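About us

Hi! I'm Ursina Frei, and together with Heidrun Berchtold I run the Stutport bench, a small workshop that sets up and looks after robot cells for people who'd like one but don't have an engineering department down the hall. If you've landed on this page you probably want to know who we are and whether we'd be any use to you, so let me tell you mostly about our own cell, the one we call Trulmont. It's where we learned nearly everything we charge money for.

Trulmont is one arm, one gripper and one bin of bars and blocks. The arm reaches into the bin, takes hold of a piece, lifts it and puts it down again, over and over, for as long as we let it. I know that sounds dull! But picking things out of a bin is the job most of our customers come to us with, and a bin is a surprisingly nasty place for a gripper. It has walls, it has corners, and the pieces like to lie across each other.

When we first put the cell together we were very proud of the arm and didn't think about the bin at all. We stood it on the table and pressed go. By lunchtime it had wandered two finger widths toward the back, and the arm was closing its fingers on nothing and looking terribly serious about it. We clamp it at the sides now. Plain orange-handled clamps, the kind you'd use for gluing a shelf, and I'd still pick them over the fancy brackets we tried first, since you can have the bin off for cleaning and back on again before the coffee's ready.

Heidrun does the morning check (she's up at an hour I prefer not to discuss). She starts with the cables. She follows each one by hand from the arm back to where it's plugged in, and then she sends the arm slowly out to its farthest reach and watches what the loops do. A loop that's too short pulls on its fitting. One that's too long gets itself in front of the gripper sooner or later, and then you've got a real afternoon ahead of you. After that come the hoses, and she listens for leaks with everything else in the room switched off, radio included.
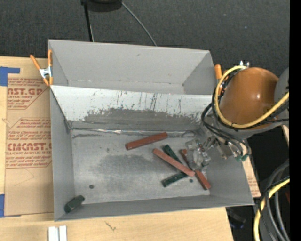 The gripper is my department. I wipe the fingers with a damp cloth, let them dry, and squeeze them together to see whether they meet evenly. If one side has started to lean I loosen it, line it up and tighten it again, a little at a time on each screw. We used to put this off until the picks got sloppy. Then we lost most of an October to a wobble that we blamed on the software, the table and at one point the weather, and it was a single screw. I check the screws every 200 picks now and I write it down, in pencil, in a notebook that lives next to the stop button.

Bins wear, by the way, and ours gets dragged over and bumped like any other. We look it over for edges that could catch a finger, theirs or ours, and we run our hands along the bottom for grit. Scratches we leave alone. Your own bin will look just as bad after a season of honest work, and it's much better to test in something like that than in a shiny new one.

How did we end up doing this for other people? Bognár, the packing firm across the yard, had a cell that stopped whenever a piece landed against the wall of the bin. Heidrun went over with a flashlight and came back 4 hours later, very pleased with herself and covered in dust. They told their friends in Vistotov, and the phone has kept ringing ever since.

If you book us, we'll spend the first 90 minutes just watching your machine run. Please don't tidy up before we come! We want to see the tape, the shims and the bit of cardboard somebody wedged under the table leg. Then we go through the clamping, the cables, the hoses and the gripper in that order, and whoever runs the cell day to day does it alongside us, with their own hands on the tools. We leave you a check sheet that fits on 2 pages. Heidrun would like it to be longer and I keep saying no.

We're still just the two of us, and we answer our own mail. Write and tell us what your robot is doing that it shouldn't, and put in as much detail as you like. The bench is open from eight in the morning, and if the door's locked, knock hard, we've probably got the arm running.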